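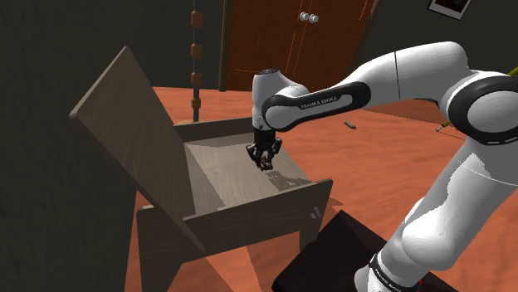 Wooden chair, orange-red floor

FANDLEY VILLAGE HALL MANAGEMENT GROUP
Minutes of the meeting held in March at 7.30 pm

1. Apologies
Two apologies were received and accepted.

2. Minutes of the previous meeting
These were approved and signed, with one correction to item 6 (for "Punport Lane" read "Punport Road").

3. Finance
The balance stood at £864. The hire fee of £70 from the Salem Choir remained unpaid – a reminder would be sent.

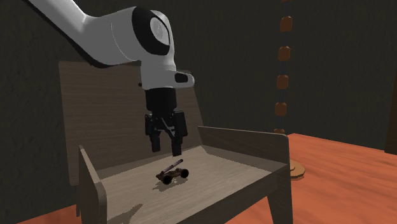
4. Roof repairs
The quotation from Jilten had been received. It was resolved to pay a deposit of £200, with a further £500 due on completion. The work would not begin before the spring fair.

5. Car park
Complaints regarding parking across the Punport Road entrance were noted. A notice would be put up by the gate.

6. Any other business
The kitchen tap was reported to be dripping again.

The meeting closed at 8.50 pm.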